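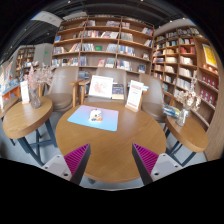
Herurley Round Table and Lollico Chair

The Herurley is our round table for lounges, reading corners, waiting rooms and small cafes. It is made by Hudec, a workshop we have bought from for many years, and we sell it alone or as a set with two or three Lollico chairs.

The top is wood with the grain left visible. Each top has its own pattern, so please do not expect that two tables will look the same. If you order several pieces for one room, write it in the order note and Ctibor Šimek in our warehouse will choose tops which go well together.

The size is good for one person with a computer and a mouse mat, or for two persons with coffee. For three people eating a full lunch it is too small, and for this we recommend the larger Redside table.

About the chair

The Lollico has a curved back, a rounded seat and light wooden arms. The upholstery is taupe. We are asked often for other colors. At this moment taupe is the only one we keep in stock, and other fabrics must be ordered from Hudec with a waiting time of about 16 weeks.

The seat is quite firm. Some customers like it at once and some need a few days. You are welcome to try it in our showroom before you buy, the chairs there are for sitting.

Prices

Herurley table: 1,484
Herurley table with two Lollico chairs: 2,778
Herurley table with three Lollico chairs: 3,517

Prices are in dollars and include tax. Delivery is calculated in the cart by your address. Mats, vases, books, framed pictures and other small things from the showroom are not part of the set.

Delivery and assembly

The table comes in two boxes, the top in one and the foot in the other. Put the top face down on a blanket, place the foot in the middle and tighten the screws by hand first. Only when all of them are in, use the key from the bag. The chairs come already assembled.

Please check the boxes while the driver is still with you. If a corner is damaged, take a photo and let him write it on the delivery paper.

Care

Wipe the top with a soft cloth, a little damp, and dry it after. Do not use products with alcohol. Hot cups should have something under them. Once per year, for example in January when the heating makes the air dry, you can put a thin layer of furniture oil on the wood and leave it overnight.

For the upholstery a vacuum cleaner with a soft brush is enough. The covers can not be removed for washing.

Questions

For questions about sets, fabrics or orders for companies, write to Libor Michalík through the contact form. He answers in English, Czech and Slovak, usually before 4 p.m. on the same working day.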